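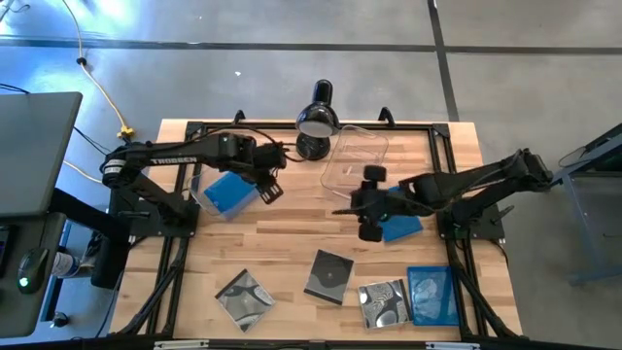 Como separar capas de discos e caixas azuis em recipientes transparentes sem riscar nada?

Perguntado por Grażyna Stępień
Categoria: Casa e arrumação > Bancadas e mesas de trabalho

Tenho uma bancada de madeira clara, daquelas feitas de ripas coladas, e é nela que vou separando as coisas antes de guardar. Neste momento tenho lá capas de discos, capas azuis e recipientes de plástico transparente, mais um candeeiro preto ao fundo que não quero tirar dali. A ideia era pôr o azul num recipiente e os discos noutro, mas tenho duas dúvidas.

A primeira é se os recipientes podem ficar abertos. A segunda é o pó: o plástico transparente mostra tudo e, quando limpo com papel, fica com riscos finos. Já estraguei assim uma caixa da Famell que me custou 1180 coroas com as divisórias. 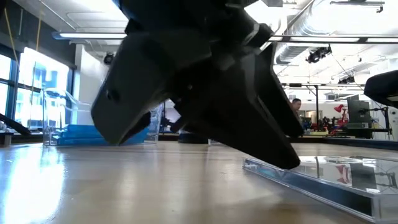 Página alterada pela última vez em dezembro, às 17h40

Respostas (2)

Lech Górecki
Não uses papel em acrílico nem em plástico transparente. O papel arrasta o pó e é isso que risca. Eu faço assim: primeiro sopro ou passo um pincel macio, depois um pano de microfibra húmido com uma gota de detergente da loiça em 400 ml de água, e seco com outro pano sem carregar. Nada de álcool nem de limpa-vidros com amoníaco, que deixam o acrílico baço com o tempo.

Quanto a ficarem abertos, depende de quanto tempo. Para uma tarde de arrumação, sim. Para guardar, tampa. E não empilhes mais de 5 capas deitadas, as de baixo acabam por partir na dobradiça. De pé aguentam melhor.

Se as janelas ficarem de lado, como aqui em casa, o reflexo na madeira envernizada não deixa ver o pó. Olha de lado, com o candeeiro aceso – vê-se logo o que falta limpar.

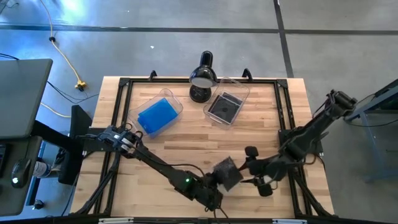

Resposta de Kozłowski
Eu separava por cor e pronto. Azul à esquerda do candeeiro, discos à direita, e não mexia mais nisso. Tenho 2 caixas iguais compradas na Drernotstead e nunca lhes pus tampa. Riscos têm, mas servem.

Para a madeira, cuidado com esponjas do lado áspero, tiram o brilho às ripas. Pano seco chega.

Comentário de Grażyna Stępień
Obrigada aos dois. Vou experimentar o pincel. Lech, o detergente pode ser qualquer um?

Comentário de Lech Górecki
Pode, desde que não seja abrasivo nem tenha lixívia.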